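Folding a Dark Shirt on a Table

Filed under: Laundry, Folding
Written by Khalil Salameh, checked by Jade Lachance

This method gives a flat rectangle that stacks on a shelf or stands on edge in a drawer. It works for shirts and for most light tops. A waist-high table is easier on the back than a bed, and the surface does not give under the hands.

Before you start

Clear a space larger than the garment with the sleeves out. Plants, bowls and cups can stay at the far side of the table. Pick up paper scraps and tissue, as dark cloth collects lint quickly.

Step 1. Spread the garment

Lay it face down with the collar away from you. Take one edge in each hand and pull outward until the cloth lies flat. Pull from the side seams – the hem stretches if it is used as a handle.
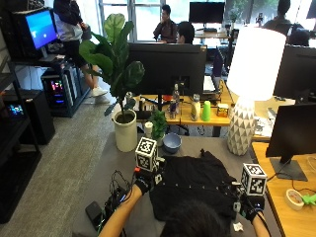
Step 2. Smooth the surface

Start at the center and push toward the edges with a flat palm. Two passes are enough for cotton. Knits should be patted down, not pushed.

Step 3. Fold the sides

Bring one side in by a quarter of the width. Lay the sleeve back down along the fold. Repeat on the other side. The two edges should run parallel from shoulder to hem.

Check the surface under the garment before going further. A plain, pale tabletop makes a crooked edge on a black shirt easy to see, but it also shows shadows from anyone leaning over it.

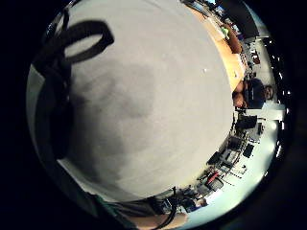
If the edge looks uneven, move to one side and look again before refolding. A shadow along the hem can pass for a crease.

Step 4. Fold the length

Fold the hem up to the middle, then fold once more to the collar. For drawer storage, fold in thirds instead.

Notes

Leave buttons closed, at least the top one and the middle one. Studs should face inward in the finished fold so that they do not catch on the next garment. Keep stacks under 40 cm high – taller ones lean.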